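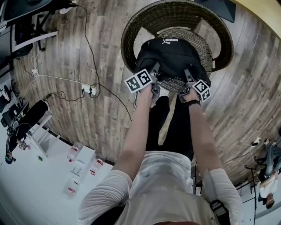
How to run a hand-held gripper demo at an open day

We open the workshop to visitors twice a year, and since April the hand-held gripper station has been part of it. A person holds a gripper in each hand and does an ordinary household job with them, the same kind of job the robot arms are meant to learn. Visitors can then try it themselves. These are the steps we use at Irnix, written for whoever is running the station next time. Last updated Jun 1, 2023.

What you need

One pair of hand-held grippers with marker cubes fitted
A head camera with its strap
A soft object with some weight to it, such as a backpack
A low seat or chair to put the object on
A laptop with the Dronier recorder installed
A spare set of finger pads
Floor tape

Step 1. Pick the object and the place

A backpack is the best object we have tried. The fabric gives when the jaws close, it has corners and straps to grab, and it doesn't break when it is dropped. We lay it in a round wicker chair. The bowl shape keeps the bag from sliding off, and the open weave shows people why a gripper needs care, because the finger tips can catch in it if you reach too deep.

Avoid anything shiny or see-through for the first session of the day. Bottles are fine later on, once you know the recording is good. Mugs were tried once and are no longer on the list.

Step 2. Set up the floor

Leave enough clear floor on the working side of the chair for one person to stand and lean forward. Run cables along the wall where you can and tape them down where you can't. The person wearing the camera is looking at their hands and will not be looking at their feet.

Put a tape line on the floor for visitors. People drift in when something interesting happens, usually at the moment the bag lifts, and the operator needs elbow room on both sides.

Step 3. Check the grippers

Open and close each one fully, ten times. The jaws should meet flat at the tips. If one finger sits higher than the other, loosen the two side screws, press the jaws closed on a sheet of card and tighten again.

Look at the marker cubes. The black-and-white patterns are how the software works out where each gripper is and which way it is turned, so they have to be clean and flat. A peeling corner is enough to cause jumps in the track. Wipe them with a dry cloth. Do not use the screen cleaner, it lifts the print.

The cubes are not interchangeable. The left and right cubes carry different patterns, and if you swap them the recording will come out with crossed hands.

Step 4. Fit the camera

The camera should point down enough that both grippers are in view when the operator's arms are bent. Ask them to reach to the far side of the object and then pull back to their stomach. If either cube drops out of view at any point, tilt the camera and do it again.

Sleeves go up past the elbow. Loose cuffs slide down over the wrist and get between the camera and the cube. Watches and wristbands can stay on as long as they sit below the gripper handle.

Step 5. Calibrate

Start Dronier and choose New Session. Have the operator hold both grippers still at chest height until the two status dots turn green. Then ask for a slow figure eight with each hand. If a dot goes orange during the figure eight, the light is usually to blame. Turn off the lamp nearest the chair before you try anything else.

Record a few seconds with nothing happening and play it back. It takes less than a minute and it has saved us from losing a whole morning.

Step 6. Demonstrate the lift

Do this part yourself before handing the grippers to a visitor. Talk while you do it.

Start at the lower edge of the backpack. Bring the left gripper in first and close it on the fabric. Bring the right one to the opposite corner and close that. Wait a moment with both jaws shut. People tend to rush here, and a clean pause makes the recording much easier to cut up later.

Now pull gently toward yourself to take up the slack, then lift. Move slower than feels natural. Your wrists will want to twist, and a small twist is fine, but past a certain angle the cube turns its edge to the camera and the track gets rough.

Set the bag down, open both jaws, and move your hands well clear before you end the recording.

Step 7. Let visitors try

Keep each turn short, two lifts and one free attempt. The trigger is stiffer than it looks and hands get tired. Children can use the grippers without the camera, with an adult next to them.

Most people squeeze much too hard. Tell them to close the jaws until the fabric wrinkles and stop there. The other common mistake is grabbing a strap, which works for the lift but leaves the bag swinging.

Say before each turn that the camera records what is in front of it, including other people in the room. Anyone who would prefer not to be recorded can stand behind the operator.

Step 8. Save and label

Name each recording with the object, the surface and the task, in that order, for example backpack_wicker_lift. Failed attempts are kept too and get the word "drop" at the end. Mervyn Heywood looks after the archive and wants these sorted before they reach him. The archive stood at 2,518 recordings at the last backup, and 123 of those came from open days.

A full card holds 500 short clips. Change it at lunch even if there is space left.

Questions visitors ask

Does the robot copy the movement exactly? No. It learns from a large number of recordings of the same job, and it may end up doing the lift in a way that matches none of them.

Why not just use bare hands? The robot arm has a two-finger jaw of the same shape. A person with five fingers will do things the arm can't — hooking a thumb through a strap, for instance — and those recordings are less use to us.

Are the grippers motorized? Ours are not. The trigger pulls the fingers closed and a spring opens them.

Troubleshooting

The track jumps when the arms cross. Ask the operator to keep the left hand on the left. If the task needs crossing, raise one hand clearly above the other.

The bag slips. Change the finger pads. They go smooth with use, and by the afternoon of a busy day they are usually due.

The picture is fine but no markers are found. Check that the session is set to the right cube set. The Biretel cubes from the old kit look very similar and are stored on the same shelf.

The operator feels sick watching the live view. Turn the laptop away. They don't need to see it.

Packing up

Take the batteries out of the camera and put them on charge. Grippers go back in the case with the jaws open, cubes facing up. Peel the floor tape the same evening, it leaves marks if it stays down overnight.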